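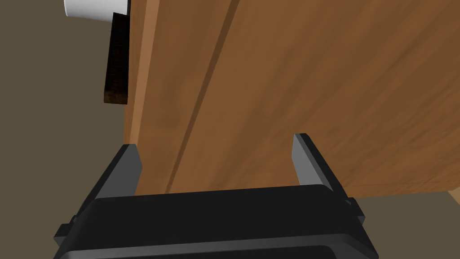
Care of Wooden Furniture and Worktops

Guidance for residents of Brotgate and Paredes Court

Housing Services, Household Advice Section

The following notes apply to wooden tables, cupboard doors, drawer fronts, shelves and worktops, whether supplied with the accommodation or brought in by the resident. They replace the shorter leaflet issued with tenancy packs up to March. Residents in furnished flats should read them together with the inventory signed on arrival.

Identifying the finish

Before any cleaning product is used, the type of finish should be established. A varnished or lacquered surface has a continuous film over the wood, and a drop of water placed on it will stand for some time without darkening the grain. An oiled surface has a softer look and will darken slightly if the drop is left for ten minutes. A waxed surface feels faintly slippery and marks easily when scratched with a fingernail. The test should be carried out in a place that is not normally seen, such as the underside of a table or the inside of a door.

Where the finish cannot be identified, the surface should be treated as waxed until advice has been obtained.

Routine cleaning

Dust should be removed weekly with a soft, dry cotton cloth, working along the grain. Feather dusters are not recommended, as broken quills scratch. Sticky marks may be wiped with a cloth wrung out in warm water containing a few drops of washing-up liquid, followed by a second cloth wrung out in clean water and a third that is dry. Water must never be poured or sprayed directly on to wood.

The following should not be used on any wooden surface:

Bleach or products containing bleach
Scouring powder, wire wool or the green side of a washing-up sponge
Steam cleaners
Silicone spray polish
Undiluted vinegar

Silicone polish deserves particular mention. It gives a quick shine but leaves a residue which prevents new varnish or oil from taking hold, and the workshop has had to strip several tables completely for this reason.

Joints, grooves and seams

Crumbs and grease collect where two boards meet. A dry, soft toothbrush drawn along the groove will lift most of the dirt, and a wooden cocktail stick wrapped in a thin piece of cloth will deal with what remains. Knives, screwdrivers and metal skewers damage the edges of the joint and should be kept away from it. The nozzle of a vacuum cleaner may be used if it is fitted with a brush.

A narrow gap between boards in winter is usually no cause for concern. Wood shrinks when the heating is on and swells again in damper weather. Filling such a gap in January often results in the filler being squeezed out by summer. A gap that lets a coin drop through, or that continues to widen from one season to the next, should be reported.

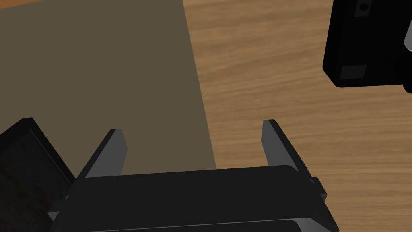
Heat and moisture

Hot pans, irons and teapots must be placed on a mat or trivet. Cork and thick felt are suitable; thin plastic mats are not, and may stick to the finish. Residents are asked to leave a hand's width between wooden furniture and any radiator.

A pale ring left by a cup generally means that moisture is trapped in the finish. It should first be left alone for two days, as many such marks fade without treatment. If the ring is still present, place a folded, dry cotton tea towel over it and pass a warm iron, without steam, across the cloth for a few seconds at a time, lifting the cloth to check after each pass. Treatment should stop as soon as the mark has gone. A dark ring means that water has reached the wood itself, and this cannot be put right by household methods.

Oiling a worktop

Oiled worktops in kitchens should be oiled three times in the first year and twice a year afterwards. Clear the worktop, clean it as described above and leave it to dry overnight. Apply a thin coat of worktop oil with a lint-free cloth, wait 20 minutes, and wipe off everything that has not soaked in. A second coat may be given the following day. The area beside the sink and the cut edges around the hob usually need more attention than the rest.

Used oil cloths can catch fire without any flame being present. They must be soaked in water and laid flat outdoors to dry before being put in the bin. They must not be left crumpled in a cupboard or bucket.

Light scratches

On an oiled surface, a light scratch may be rubbed along the grain with 320-grit paper, and the area then oiled. On a varnished surface, sanding will cut through the film and should not be attempted. A matching wax stick, softened in the hand and pressed into the scratch, will make it less noticeable. Surplus wax is removed with the edge of an old plastic card.

Residents who are unsure of the colour may borrow the sample set from the Asanora workshop. It contains 32 wax sticks and may be kept for up to one week.

Loose handles, drawers and doors

A drawer that sticks may be eased by rubbing the runners with a plain white candle. Oil and cooking fat should not be used, as they attract dust and turn gummy. Where a handle screw no longer grips, remove it, insert one or two matchsticks with the heads cut off and a little wood glue, trim them level and replace the screw once the glue has set.

Reporting damage

Splits, lifting veneer, dark staining, small round holes with fresh dust beneath them and any movement in table legs should be reported to the Housing Services desk, giving the flat number and the inventory number of the item. Requests concerning worktops are handled by Milagros Manalo, extension 272. Requests concerning furniture are handled by Volkan Uysal, extension 317. The workshop accepts small items in person between 9 am and noon, and larger items are collected by arrangement.

Residents are not charged for ordinary wear. Charges for other damage are set out in section 112 of the tenancy handbook.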